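Re: [plush-repair] Seam thread for small striped toys

On August 9, 2025, Rogério Vasconcelos wrote:
> Stripes run over both the orange and the pink. Which side do you
> match the thread to?

Neither. Match the dark brown and keep to the stripe where possible.

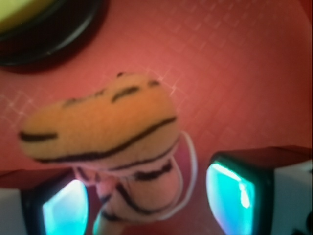
Stripes on the orange and pink parts

For the mouth, use 2 strands and follow the old holes. Restitch the eye marks last; they shift if the head is restuffed afterward. 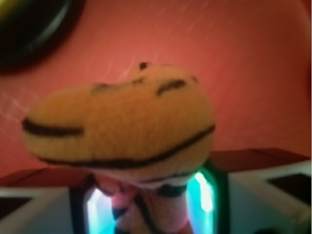
Mouth line and eye stitches

The Ronum spool holds over 1000 yards. I can mail a length in October.

Skollon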